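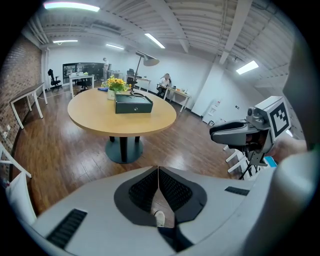 Prarnolora班 グリッパー収録前の安全点検表(コメント付き)

対象:手持ちグリッパー、胸のハーネス、丸テーブルまわり
点検した日:金曜日、始業前
記入:Kaiwen Xie
立ち会い:Atif Paracha
判定の書き方:○=問題なし、△=使えるけど直したい、×=直すまで使わない

先月の用紙はコメント欄が小さすぎて、裏まではみ出して誰も読めなかったので、今回から好きなだけ書けるようにしました。長いです。すみません、でも読んでね!

1 床と通り道

1-1 テーブルのまわりを一周して、足に引っかかるものがない
判定:○
後ろ向きに歩いてみるところまでやってください。収録中って手元しか見ないから、みんな普通に後ろへ下がるんですよね。私も先週、自分のかばんにかかとをぶつけました。

1-2 使わない椅子は机の下に入れた
判定:△
入れた、と書きたかったんですけど、点検が終わって振り返ったらもう出ていました。座る人がいる部屋なのでゼロにはできません。テーブル側に寄っている椅子だけ戻せばOKにします。

1-3 三脚の脚が全部開いていて、ロックが締まっている
判定:○
手で軽く押してぐらつきを見ます(強く押さないこと、Atifくん)。

1-4 給水器の前がぬれていない
判定:○
水をくんだ人がその場で拭く、で続けましょう。水のボトルを替えるのは収録の合間にまとめて。

2 テーブルと小道具

2-1 テーブルを押しても揺れない
判定:○
体重はかけないでください。手のひらで縁を押すくらいで十分です。

2-2 箱の角やふたに割れ、ささくれがない
判定:○
指先でぐるっとなぞりました。留め具のところだけ爪が入りそうになるので、開け閉めのときはそこに指を置かないように。

2-3 花と布は、手を動かす範囲の外か、決めた位置にある
判定:△
位置のメモが二種類あって、どっちが新しいのか分かりません。Arvid Dalenくん、古いほうを捨ててもらえますか? 私が捨てると絶対に新しいほうを捨てるので。

2-4 スタンドのコードがテーブルの上で余っていない
判定:△
今日いちばん気になったところ! コイル状のコードって伸び縮みするぶん油断するんですけど、手首に触ると意外と気が散ります。次までに面ファスナーのバンドを買ってきます。
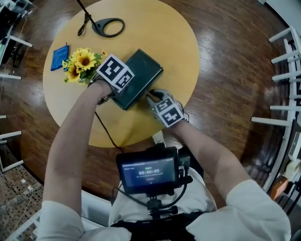 3 身につけるもの

3-1 胸のハーネスは、深呼吸しても苦しくない締め具合
判定:○
締めすぎる人が多いです。腕を前に伸ばして、両手をテーブルの真ん中に置いて、そこで息を吸ってみてください。立ったまま締めて「よし」と言っている人は、たいてい前かがみになったところで後悔します(私です)。

3-2 ハーネスの金具とノブが緩んでいない
判定:○
手で回して止まるところまで。工具は使いません。前に工具で締めて樹脂のところを割ったのは、もう時効だと思うので名前は書きません。

3-3 画面が本人から読める
判定:○
タイマーが動き出したのを本人が声に出して確認します。小さい声でいいです。

3-4 両手のケーブルが、肘を曲げても突っ張らない
判定:△
左はちょうどよかったけど、テーブルの縁に沿って垂れるところがこすれそう。収録10回ごとに縁の部分を見て、傷があったらその日は終わりにします。もったいないけど終わりです!

3-5 袖、髪、ひもが指の動く部分に届かない
判定:○
長い髪は結ぶ。指輪と腕時計ははずす。パーカーのひもは中に入れる。夏のあいだは半袖の人ばかりで楽だったのに、9月を過ぎると長袖が増えるので、まくる高さは肘までとします。

4 グリッパー本体

4-1 マーカーの面に汚れ、めくれ、浮きがない
判定:○
拭くのは乾いた布だけ。アルコールは使わないこと。Tien-fu Manさんが予備を印刷してくれたので、角がめくれていたら迷わず交換で。セロテープで直すのは禁止です。光って読み取れなくなります。

4-2 指が最後まで開いて、最後まで閉じる
判定:○
空の状態で3回。途中で引っかかったら、もう一度試すんじゃなくて置いてください。

4-3 滑り止めのパッドがはがれていない
判定:△
片方のパッドの端がちょっと浮いていました。今日の箱くらいなら使えますけど、重いものは持たないことにします。上限は400グラムで、これはうちの班の決まりです。ほかの班の本体を借りたときも同じ上限でお願いします。

4-4 指先をトレイに当てたとき、爪のような音や、ぐにゃっとした感じがない
判定:○
当てるのは指先の丸いところ。押し込まなくていいです。Atifくんが「もう少し力を入れないと点検にならない」と言い、私が「テーブルがかわいそう」と言い、五分くらいもめました。結論は、軽く触れて手を止める、です。 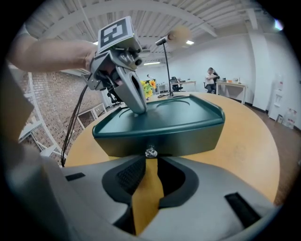

項目4-4の確認:グリッパーの指先をトレイに当てる

4-5 通気口をふさいでいない
判定:○
持ち方を変えると手のひらがかかることがあるので、持ち替えたら見直し。

5 電源と片付け

5-1 充電は人がいるあいだだけ
判定:○
100パーセントになったら抜く。寝る前のスマホじゃないので、つなぎっぱなしで帰らないでください。

5-2 本体をテーブルの縁に置いて離れない
判定:×
はい、×です。点検中に私が置きました。Stavros Sotiropoulos先生が通りかかって、何も言わずに真ん中へ動かしてくれました。休憩のときは必ず奥側に置くか、隣の人に渡してください。

5-3 「止めて」と言われたら全員が手を止める
判定:○
理由を聞くのは止まってからで。一年生が先輩に言いにくそうだったので、今日はわざと一年生に言う役をやってもらいました。三回目にはすごく大きい声が出ていて、廊下の人まで止まったそうです。

次回までの宿題
位置のメモを一枚にする(Arvid)
浮いたパッドの貼り直し(Atif)
コード用のバンドを買う(Kaiwen、レシートをなくさない)
5-2の再点検(全員、始める前に)

再点検の欄は下に空けてあります。書くときはボールペンで、判定だけじゃなくて何を見たかも一言お願いします。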